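Lurnivetti Home Handling Kit
Set-up guide, section 7: Closures and fabric covers

Written by Ibsa Zeleke. Checked by Ingrid Yazzie. Issue of 12 June 2018.

7.1 What this section is for

In the earlier sections you mounted the arm, tested the emergency stop and made the first simple picks with blocks and cups. Now you will prepare the kit for fabric work: cushion covers, mattress protectors, laundry bags and other things that close with a zip.

Many customers write to us and ask if the kit can change a bed cover alone. The answer for the present software is no. It can do some parts of this chore, and a person must do the rest. Please read 7.2 before you plan your working day with the machine.

7.2 What the kit can do today, and what it cannot

Can be done without help, when the fabric is laid out as in 7.4:
- Find a zip slider on a plain cover.
- Take hold of the pull tab and open the zip along a straight line.
- Close the same zip, if both sides of the tape are already joined at the start.

Can be done with a person standing near:
- Open a zip which goes around one corner.
- Lift the edge of a cover so that a person can put the filling inside.

Cannot be done yet:
- Join the two ends of an open-ended zip, as on a jacket.
- Put the filling into a cover.
- Free a zip which has caught the cloth. The arm will feel the resistance and stop, and it will wait for you.

In our test room at Ileck the kit made 1,357 attempts to open a zip on household covers. The attempts on dark covers with a metal tab went best. White covers with a white or clear tab gave us most of the failures. A person finds such a tab with the fingertips and does not think about it. The machine must find it first by the camera, and the difference between tab and cloth can be very small.

7.3 Before you start

You need:
- The arm, mounted and tested (section 2).
- A pair of flat finger pads, clean and free of lint.
- One cover with a zip. For the first exercise choose a cover in a strong colour.
- A table lamp or ceiling light that gives even light.

CAUTION: Keep hair, scarves, necklaces and loose sleeves away from the fingers at all times. The fingers close with enough force to hold fabric and they do not know the difference between a cover and your sleeve.

CAUTION: Do not use the kit on a cover while a person or an animal is lying on it or under it.

7.4 Laying out the fabric

1. Clear the table and switch on the light.

2. Lay the cover flat with the zip upwards. Small folds are permitted, but the zip tape should be free over its whole length.

3. Turn the slider so that the pull tab points away from the teeth which are still to be opened or closed. If the tab stands upright, press it down gently with your hand.

4. Look for folds near the slider. A fold makes a grey line of shadow, and on pale cloth this line may be stronger for the camera than the zip itself.
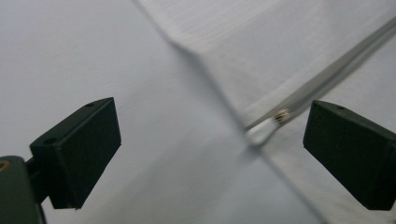
5. Hold the cloth still at the end where the zip begins. Two small clamps at the table edge are sufficient. Without them the whole cover travels with the arm and the zip stays as it was.

6. Step back behind the line you marked in section 2.

NOTE: Do not iron the cover only for the sake of the machine. We tried this for one month, in December, and the results with soft, loose cloth were nearly the same if the clamps were used well.

7.5 Teaching the first approach

7. Open the Habte control program and choose Fabric, then Closures.

8. Move the fingers by hand until the gap between them is directly over the tab. Both pads should be above the cloth at the same height, and neither should press on it.

9. Lower the fingers until the tips almost touch the cloth. Press Save Position.

10. Press Close Slowly. Watch if the pads take the tab alone or the tab together with a piece of the fabric.

11. If fabric is caught, press Release. Raise the fingers, smooth the cloth with your hand and begin again from step 8. Do not pull the cloth out from between closed pads.

12. When the tab is held alone, choose the direction of the zip on the screen and press Pull. The arm will move a short distance and ask you to confirm before it continues.

13. Repeat from step 8 until you have 15 saved positions. Put the cover a little differently on the table each time. If all your positions are the same, the machine learns only this one place on your table.

7.6 When it does not work

The arm goes to the fold and closes on nothing.
The program has taken the shadow for the zip. Move the lamp so that the light falls along the fold, or smooth the fold out.

The arm finds the slider but not the tab.
This is usual when the tab has the colour of the cloth. Tie a short piece of coloured thread through the tab and teach the positions again. You can remove the thread later, but please expect more failures.

The tab slips out of the pads.
Wipe the pads with a damp cloth and let them dry. If the tab is very thin or smooth, use the Huvetti rubber sleeves from the accessories bag.

The picture on the screen is not sharp.
Reduce the speed to level 2 and wait until the arm has stopped before you press Save Position.

The arm stops in the middle of the zip.
Press Release and examine the teeth. Very often a thread or the edge of the lining has gone in. Free it by hand, then start again from step 8.

7.7 How much time to allow

For the first cover, please allow a full afternoon. A person opens the same zip in two seconds, and we do not want to hide this from you. At the present stage the kit is useful for workshops and laundries where the same cover comes back many times, and for people who cannot hold a small tab well with their own hands. In a normal household it is still slower than doing the work yourself.

Continue with section 8, Buttons and press studs, only after the arm has opened the same zip seven times one after another without your help.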